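Talking fingers with Honeylyn Lumbao

Caught Honeylyn Lumbao between a delivery and a 4 pm call, so this is shorter than I wanted. She runs gripper testing at Predden, and since September her group has been putting two hand-held gripper designs head to head. One is the Garmont, stiffer fingers, long travel. The other is the Dufour, soft rubber pads with ribs on the inside. Same camera on both, same tasks, same people.

She doesn't sit down for interviews. She talked while re-seating a finger pad with her thumb.

"Everybody wants me to say which one won," she said. "I have a spreadsheet. It's not a winner spreadsheet."

What it has is 139 task runs that she trusts, out of about 200 recorded. The rest got tossed. Bad lighting in a couple, a loose lens in a whole afternoon's worth, and one batch where the clocks on the left and right hand drifted apart and it didn't get caught until the next morning.

"That one hurt. Pylyp had done the whole batch by himself. He went and bought a sandwich and didn't talk to me for an hour."

Pylyp Marchuk is the operator with the most hours on both tools. His take, over the noise of a compressor: the Garmont is better for anything flat and thin. Cards, lids, a folded sheet of paper. The Dufour is better for almost everything you'd find in a kitchen.

"With the soft one I stop thinking about angle," he said. "I come in crooked and it still holds. With the Garmont I come in crooked and the cup is on the floor."

Lumbao is less sure. Crooked is fine for a person, she says, but a policy trained on crooked grasps learns crooked grasps, and then you put it on an arm that doesn't have Pylyp's wrist. They have one arm for playback, a Tedoner, and it's fussy about approach direction. Grasps that look easy in the hand come out ugly on the arm. She's seen it enough times now that she wants each operator's first 50 runs checked on the Tedoner before anyone records more.

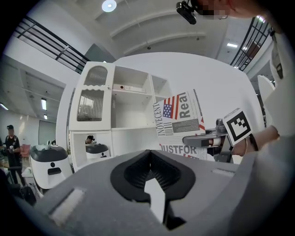
Why put a square marker on a gripper when the camera already tracks its own motion? Lumbao says the camera's own tracking tells you where one hand went, and with two hands you also need to know where they are relative to each other. A marker that the other camera can see gives you that directly, when it's in view, and it's a good check on drift.

When it's in view is the catch. People turn there wrists. Jaxon Campbell, who does the calibration, has tried tilting the mount a few different ways and isn't happy with any of them.

"Flat on top, you lose it when the hands are level," Campbell said. "Tilt it in and it's great until somebody reaches across. I'm on my fourth bracket. Ask me next month."

He'd rather talk about lenses. The wide fisheye stays, no argument from anyone, but he wants the focus locked with a drop of glue on every unit. Right now it's tape. Tape is how they lost that afternoon.

On wear, the numbers are early. The pads on the Dufour are rated by nobody, as far as Lumbao can tell, so she's cycling one on a bench jig and plans to stop at 1,000 closes and look at the ribs under a magnifier. The Garmont fingers don't wear much but they do pick up grease, and then they slip, and then you think it's the operator.

"Wipe the fingers. Put that in," she said. "Half my mystery failures were fingers."

And weight? The Garmont is heavier up front. Operators didn't complain in the first sessions. By the third they did - forearms mostly. Ashraful Selvanayagam, newest on the team, started resting his elbows on the table between runs and his recordings got cleaner right away. Now its in the written procedure, elbows down, breathe, go.

Selvanayagam also had the one strong opinion of the day, which is that trigger feel matters more than the fingers. The Dufour trigger has a dead zone at the start. You squeeze, nothing, nothing, then it closes. "You learn it," he said, "but then you pick up the other one and crush something."

Lumbao has asked for a stiffer spring. She'll rerun the cup and lid tasks with it, both tools, same four operators, and leave the rest alone for now. If the spring fixes the dead zone she'll probably order more Dufours for two-handed work and keep a pair of Garmonts for paper and cards.

Then her call came in. She took it with the gripper still in her hand.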